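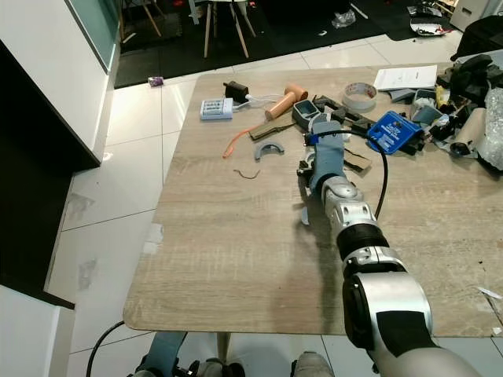

**Sorting a table full of cords, chargers and odd little parts?**

My craft table has turned into the place where everything lands: a battery charger, a power adapter, duct tape, bits of cord, scraps of fabric, plastic parts I can't name. I love the table and I'd love to see the wood again! I have one free evening (Tuesday) and a 5-drawer cabinet. Where would you start?

*posted by pretau_attic*

---

**kado604**

Oh, this is my favorite kind of job! Start with anything that plugs in. Keep each adapter with the thing it powers, wrap the cord loosely and put a bit of masking tape on it with the name. Do it now, while you still remember which is which — a month later they all look the same.

Then give the charger a permanent home by an outlet, with a small tray for charged batteries next to it. Tape gets the top drawer. Parts you can't identify go in one box marked April, and if you haven't needed them by next April, out they go. I did my whole bench this way and I still open the drawers just to look at them!

---

**vudis_30**

just get bins

---

**pellegrini456**

Agree with the masking tape, it's great. I'd do the scraps first, though. Fabric and cardboard bits take up a lot of room and you can decide on those fast, so the table starts to clear right away and you get excited to keep going. Paper too — read it once, file it or recycle it. And don't put short ends of wire in with fabric, they snag. I use an old mint tin for mine.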